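Güneş Dark Roast, ground for espresso
From the Lamolari roastery in Garkport

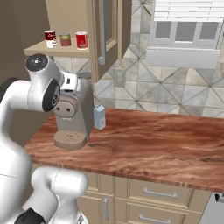 How finely is it ground?
Fine enough for a home espresso machine, a touch coarser than table salt dust, and lovely in a moka pot too.

We're so pleased with this one! Yavuz Avcı roasts it slowly, almost 19 minutes a batch, and you get cocoa, toasted walnut and a little orange peel (more if you drink it black). Try 45 ml of hot milk over a double shot. Comes in resealable bags, packed in twos. Store somewhere cool and dark.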